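Spring notes from the Bavholm players' circle

Hello again, everyone, and a very happy April to you.
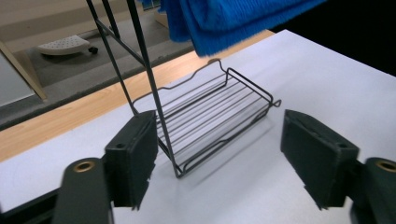 It has been a busy few weeks on the Bavholm server, mostly on account of the patch, which I know a good many of you stayed up for. I did too, and I paid for it the next morning. The big change, as you will have heard by now, is to Goda's grapple. She used to be able to latch onto any ledge while falling, hold there as long as she liked, and drop back in with a full charge on her heavy kick. After the patch the rope lets go after a moment, and the charge drains while she hangs. I have been playing Goda since I first picked up the game, so you can imagine how much grumbling there was in my house – but after a couple of weeks I have come around to it, mostly. She feels quicker on her feet, and the short hop into the low sweep is still one of the nicest things in the game when you get the timing right.

Those of you who play Kinlow will be in a much better mood. His shield now soaks up 1000 points of damage before it breaks, and it starts to come back a little sooner when it does. Please be patient with your teammates while they learn how to fight against it! My own advice, for what it's worth, is to stop swinging at the front of it and make him turn around.

Our spring ladder closed at the end of last month with 41 players on the board, and 34 of them finished every one of their matches, which made me very happy indeed. We had an awful lot of dropouts over the winter, and the shorter rounds seem to have suited people with jobs and small children and all the rest of it. The final went to the last stock on the Fernandes Bridge stage, with both players down to almost nothing and the tide coming up underneath them. If you missed it, the replay is pinned in the clubroom channel, and I'd say skip the first game and go straight to the second.

The summer ladder will open in May. Sign-ups work the same way as before: post your player tag and your main in the thread, and say whether evenings or mornings are better for you. New players are welcome and will be matched with each other for the opening rounds. We are also trying a random-character night, starting at 7 p.m. server time, with no prizes and no standings.

One small thing before I go. A few people have asked whether old replays still open after the patch. Mine don't, so save a video copy of anything you are fond of before you update.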